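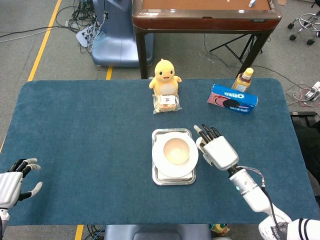

## 4. Clatter at the Table: Trays, Crockery and Soft Surfaces

**Figure 2.** Small bowl and round plate stacked on a rectangular metal tray, on a table with a felt mat.

Most writing on dining room noise starts with voices, and for good reason. People talk, other people talk louder to be heard, and the level climbs. But anyone who has eaten in a large hall knows the other half of the sound: the bright, sudden clatter of crockery meeting metal and metal meeting tabletop. We find these short sounds fascinating. They carry little energy over the length of a lunch, so they almost vanish from an averaged reading, and yet they are what diners complain of first.

We recorded both rooms of the Tinenus lunch hall over 11 lunch services in February. The larger room, Paterson, seats 200 and has a hard floor and bare tables. The smaller one, Brandent, seats 60 and has the same floor, but its tables were covered with felt for the second part of the study. Sound was logged with Gimo, our own event logger, which keeps a short clip every time the level jumps sharply above the background. After speech and chair scrapes were taken out, 2,426 impact events remained.

### 4.1 Where the sound comes from

We sorted the events by ear into contacts between tray and table, plate and tray, and bowl and plate, with a leftover class for cutlery. Two listeners worked separately and then went over the clips they had labeled differently. Most of their disagreements were between the second and third classes, and this makes sense once you listen closely. A bowl resting on a plate that rests on a tray (the kind of stack shown in Figure 2) doesn't behave like one object. Set it down and each layer answers in turn: a low knock from the tray, then a rattle as the upper pieces settle. In the clearest clips you can hear every layer – a tiny drum roll at the end of each journey from the counter.

The rattle matters more than we expected. Tray knocks were often the louder part of the event, but listeners rated the rattle as more annoying, and they did so even when we played it back at a lower level. An empty bowl tended to rattle longer than one with soup in it. That gave the end of the meal its own sound, thinner and higher than the start, and we could tell the two apart on the recordings without looking at the time stamps.

### 4.2 What felt changes

Felt under the tray softened the first knock, as one would hope. The contact lasts longer, the force rises more slowly, and the sharp top end of the sound drops away. What pleased us was the effect further up the stack. With a gentler stop at the bottom, the plate and bowl had less reason to jump, and many clips from the felt-covered tables had no audible rattle at all.

Felt did nothing for a bowl put down hard on a plate that was already at rest. Those events sounded much the same in both halves of the study. A thin liner between the pieces might help, though kitchen staff told us they would not welcome one more thing to wash and dry.

There is also the matter of upkeep. Felt holds crumbs and takes up spills, and a mat that has been pressed flat by months of trays may lose some of its give. We tested new mats only. Comparing them with worn ones would be an easy study to run, and we would love to hear the results.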